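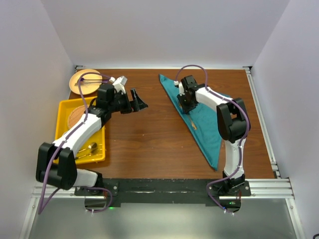 Ticket 291 – Second napkin cell, gripper spares and budget
Status: open
Opened by: Neusa Barros
Copied: Emrys Pugh, Thomas Messina

Hi both, I'm putting this in as a ticket so it stops living in my inbox. We keep losing afternoons on the two-arm table setting station when a gripper finger wears down and there's nothing in the drawer to swap in. I'd love to sort the spares AND price up a second station in the same order, if Thomas can stand it!

What I've tried so far: swapped fingers between the left and right arms (helped for a day), slowed the closing speed on the napkin fold, cleaned the pads. The right side still slips on cloth. Utensils are fine, by the way, it's only fabric.

Update, 10:40 am
Called Zandberg. Finger pads come in packs, $77 a pack, and they have them on the shelf. A full replacement gripper is a special order and they wouldn't give me a lead time over the phone – I've asked for it in writing.

Update, 2:15 pm
Emrys asked whether we could just buy the softer pads from Peltell and skip the rest. We could, but they need an adapter plate, and the quote for plates has a $100 setup charge on top. I'd still like to try one set on the right arm before we commit to anything bigger. Can somebody approve that bit today?

Reply from Thomas Messina
Pads approved, both kinds. For the second station I've got $3,000 left in the August line and that won't cover arms. What would it cover?

Reply from Neusa
Good question! It gets us the table, the aluminum rail, mounts, cable sleeving and a proper spares box (I want cables in there too, those loops take a beating every time the elbow folds). Then the arms go into the next round as their own line. Blöndal will hold their arm price if we send a letter of intent, so please can we do that soon?

One more thing for the list: extra trays, placemats and napkins. They're cheap, but I keep paying for them myself and forgetting to claim.

Still waiting on: gripper lead time from Zandberg, Thomas's OK on the letter, and Emrys to measure the bench space by the window. Leaving this open till I've got all three.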